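Gamwood G3 hand-held gripper, service and spares

Stock updated July 5, 2019. Pads back in, both colours of housing still short, sorry.

Hand-held unit for teaching and recording grips. Same finger geometry as the arm-mounted G3 so pads swap straight across. Stroke 80 mm. Weight with cable 2340 g, without the mount.

Pads are the bit that wears. Check them every morning before first use, takes a minute. Ribs gone smooth or a nick in the tip = change both, never just the one. Old and new together won't close square and you'll be chasing offsets all day.

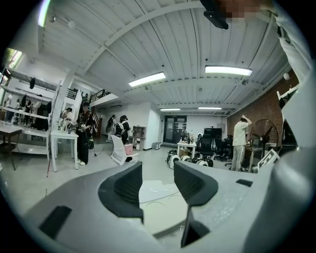 G3 from above, ribbed pads angled in.

Changing pads
Power off, cable out. Open to full stroke. Back off the two screws behind each pad, slide pad forward, don't lever it. Wipe the seat with a dry cloth (no solvent, it gets in the slide). New pad on, screws in finger tight, close gently on the setting block, then nip up. Open and close a dozen times and check the screws agian.

Cleaning
Brush round the slots, no compressed air please. Sille Skov on the repair bench has had three back since March with grit blown right into the guide.

Sticking or slow to close? Usualy the guide, sometimes the cable. Try another cable first. If it's still slow send it to us at Steltdale, don't open the housing, there's a spring in there.

Spares
Pad pair, ribbed, dark grey. Part 112
Screw set, with key
Setting block
Cable, straight or coiled

Pads sold in pairs only. Trade accounts through Holst as before. Repairs, ask for Sille or Grethe Ravn, and put the serial no. on the outside of the box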